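Coursework > Environmental Engineering > Student Reports > Household Waste Sorting in Faltstead

Print this page | E-mail this page

Search reports Enter keyword Go

Contamination in Mixed Recycling Collected from Student Residences in Faltstead

Evander Guthrie and Yolanda Castellanos
Supervisor: Sivaprasad Thomas

1. Background

Faltstead collects household recycling in a single stream. Paper, cardboard, cartons, metal cans and plastic bottles go into the same cart and are separated later at the Flirkau transfer station. Loads with too much food waste, liquid or film plastic are downgraded, and the hauler bills the residence for the difference. The housing office had no figures on what was causing the downgrades. This project set out to measure contamination by item type in the student residences and to test whether a change in signage reduced it.

2. Method

Eight residences took part. Each had one recycling point per floor and one shared cart at street level. Samples were pulled from the shared carts in the morning, before the hauler's first pass, and sorted by hand on a tarp in the loading area behind Polat Hall. Every item was assigned to one of four classes: accepted, accepted but soiled, accepted but containing liquid, and not accepted. Items smaller than a bottle cap were ignored.

The baseline round took place in February and the second round in March, after new signs had been up for 14 days. The old signs listed materials by resin code. The new signs showed line drawings of common items, with the instruction "Empty it first" across the top. Fredy Henao drew the signs and printed them on Stundora label stock, which held up on the painted walls but peeled from the brick ones.

Weights were taken on a platform scale and corrected for the tare of the tub. Liquid was poured off into a graduated bucket and recorded separately.

3. Results

The baseline round produced 1397 items and the second round 1284. The drop in total items probably reflects the midterm break and should not be read as an effect of the signs.

Liquid was the largest single problem in both rounds. Most of it came from drink containers put in with the cap on. A capped bottle also resists crushing, so it takes up cart volume and tends to roll off the inclined belt at the transfer station. Food residue came second, mainly in takeout trays. Film plastic was less common than expected.

The share of items containing liquid fell in seven of the residences after the signs were changed. In the remaining one it rose slightly. Two signs there had come down from the brick before the end of the period, and we could not establish when. Soiled items showed no clear change in any building.
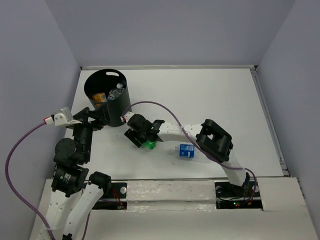
Figure 1. Beverage carton and capped plastic bottle in a black bin.

Cartons were a separate source of confusion. Several residents told us they had been putting them in the trash on the grounds that the lining made them unrecyclable. Flirkau accepts them, and the old signs did not mention them at all.

4. Limitations

The sample covers two short periods in one academic year. There was no control group — all of the residences received the new signs at the same time. Sorting was done by two people, and borderline cases between clean and soiled were settled by discussion. A written scale with reference photographs would have been better.

5. Recommendations

Signs should be screwed to brick walls or mounted on a backing board. The liquid instruction should stay at the top. A drain tub next to each floor bin is worth a trial in one building before any wider purchase.

Acknowledgments

Keith Stubbs arranged access to the loading area and lent us the scale.

Print this page | E-mail this page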